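Subject: Re: [bulilley-walkers] October weekend, where are we sleeping?
From: Fahad Ghauri

Hi all,

> Is the Stukus track open past the second gate yet, and
> did anyone sort out rooms? I can do a carload of 5 if
> people bring small packs.

Yes, it's open! I walked it end to end last week and the wattle is going off — the whole gully is yellow. It's 20 km if you take the creek side, with 700 metres of climbing, most of it before morning tea. There were lyrebirds calling near the Goten turn-off and I stood there so long my tea went cold.

A carload would be brilliant, thanks. Fuel kitty is $20 a head, same as last time.

Rooms are at the Pirzada, $80 a night each, and the floors are carpeted so please, boots off at the door. Bins are in the rooms for your orange peel and blister tape.

What's left to sort, in the order I'd like answers:

1. Who's in which room. Tell me if you snore.

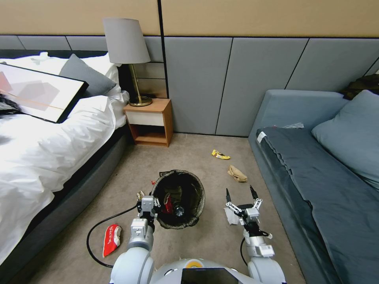 2. Saturday-style big breakfast or muesli on the track? I vote muesli and an early start, 6 am at the gate.

3. Someone with a decent bird book, please bring it!

Fahad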